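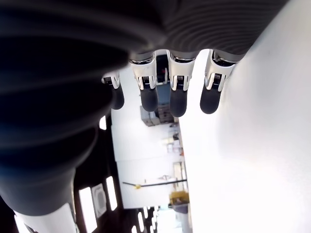 Ticket: Chapters of long story show in wrong order after import
Section: Archive help / Stories and series
Opened by: Zsófia Bakos
Status: Solved

Zsófia Bakos wrote:

Hello. I moved my fan fiction "The Lamps of Wullton" from my old page to the Betura archive with the import tool. The story has 12 chapters. After the import, chapter 10, 11 and 12 are standing directly after chapter 1, and only then comes chapter 2. Readers are already leaving comments that they do not understand why the captain is dead and then is eating breakfast.

I tried to drag the chapters to the right place in the Edit Story page. It looks correct there, I press Save, and when I open the story as a reader the order is again wrong. I tried it in two browsers and also logged out. I did not want to delete and import again before asking, as I would lose the comments.

Second problem, maybe connected: in chapter 4 all the italics are gone. The thoughts of the characters are in italics, so now it is hard to see what they say aloud and what they only think.

Ilona Nyitrai (archive help) wrote:

Hi Zsófia, thank you for the clear report. Please do not delete anything. Two questions:

How are the chapter titles written in your source file? Is it "Chapter 1" or "Chapter 01"?
Did you tick "Keep order from titles" on the import page?

Zsófia Bakos wrote:

The titles are "Chapter 1", "Chapter 2" and so on, without zero. Yes, I ticked the box. I understood it as "keep my order".

Ilona Nyitrai wrote:

Then this explains the order. With that box ticked, the archive sorts the titles as text, and as text "10" comes before "2". It also sorts them again each time you save, so your dragging is overwritten. The name of the box is not good, I have passed this on.

Please try the following:

1. Open Edit Story, then Settings.
2. Untick "Keep order from titles" and press Save.
3. Go back to the chapter list and drag the chapters to the right order.
4. Press Save again and wait for the green line on top.

Comments belong to the chapter and will move together with it.

Zsófia Bakos wrote:

I did the steps. The order is now correct in the reader view, also on my phone. The comments are all there. Thank you!

The italics in chapter 4 are still missing.

Jenő Somogyi wrote:

I am only another author here, but I had the same with my Mastedeo crossover. In my case there was one underscore too much in the chapter, in a ship name, and from this point the importer did not read any of the other underscores. Look if you have a name or a scene break made with underscores.

Zsófia Bakos wrote:

Jenő, you are right. I have a scene break of 4 underscores near the top of chapter 4. In the other chapters I used stars. I changed it to stars in my source file and pasted the chapter text again in the editor with "Source format: plain with marks". The italics are back.

I checked the paragraphs against my old page and found no other differences.

Ilona Nyitrai wrote:

Very good. I added the underscore problem to the import notes and mentioned both of you there. Can I close the ticket?

Zsófia Bakos wrote:

Yes, please close. One small wish for later: a preview of the chapter order before the import is finished.

Ilona Nyitrai wrote:

Forwarded to the wish list. Closing as solved.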